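Inicio | La escuela | Cursos | Calendario | Contacto

Categoría: Quiénes somos

Quiénes somos

Ollance es una escuela de encuadernación y artes del papel. Empezamos en la trastienda de la papelería Araújo, con una mesa prestada, dos prensas que pesaban más que nosotros y muchísimas ganas de coser cuadernillos. Hoy pasan por el taller 170 alumnos cada curso (¡quién nos lo iba a decir!) y seguimos igual de contentos cuando alguien abre por primera vez un libro que ha cosido con sus manos.

Damos clase de encuadernación japonesa, costura copta, cartonaje, papel al engrudo y restauración básica. El curso largo empieza en octubre y termina en junio, y se puede llegar sin saber enhebrar una aguja. También hay talleres sueltos de una tarde. El de marmoleado es el que antes se llena, así que si os interesa escribidnos con tiempo.

Nos gusta mucho el color. Dedicamos cuatro sesiones enteras a elegirlo: cómo se lleva una guarda con una tela, qué pasa cuando un violeta se va apagando hacia el gris, por qué un lomo negro hace que la tapa de al lado parezca más viva. Hay alumnos que entran pensando en tapas marrones y salen con la carpeta llena de muestras lilas, mostazas y verdes imposibles.

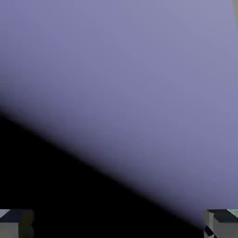
Lavanda y negro, separados por una diagonal.

La biblioteca del taller reúne 543 volúmenes, casi todos donados: manuales antiguos, muestrarios de papeleras que ya cerraron, tesis sobre adhesivos y una colección estupenda de cuadernos escolares. Se consulta los jueves por la tarde y está abierta a cualquiera, sea o no de la escuela. Pedid el muestrario Drukholm, el de las tapas de tela gris, que tiene unos papeles de aguas preciosos.

En el taller los grupos son pequeños y cada persona lleva su propio proyecto. Unos cosen el diario de un viaje, otros arreglan el recetario de la abuela, y siempre hay quien se pasa tres meses con una caja de doble bandeja hasta que la tapa cierra como es debido. Las herramientas básicas (plegadera, punzón, agujas, hilo de lino encerado) las pone la escuela, y el papel especial va aparte, a precio de coste.

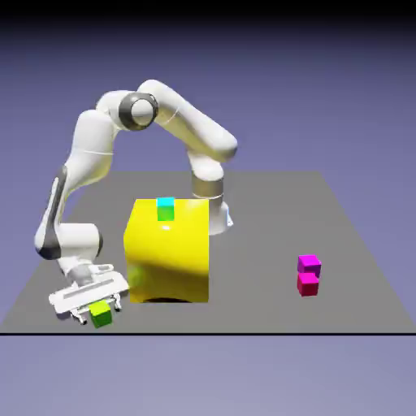

Brazo blanco y cubo amarillo sobre un tablero gris.

Cada primavera organizamos Joltonow, nuestra feria de libros hechos a mano. En la última hubo 85 piezas expuestas, desde un libro acordeón que cabía en una caja de cerillas hasta un atlas de tela que necesitaba dos personas para pasar las páginas. La entrada es libre y hay intercambio de papeles, que es donde acabamos todos, profesores incluidos.

Si queréis conocernos, venid una tarde a partir de las cinco. Os enseñamos el taller con mucho gusto y podéis probar a plegar y coser un cuadernillo.

Imprimir | Enviar por correo electrónico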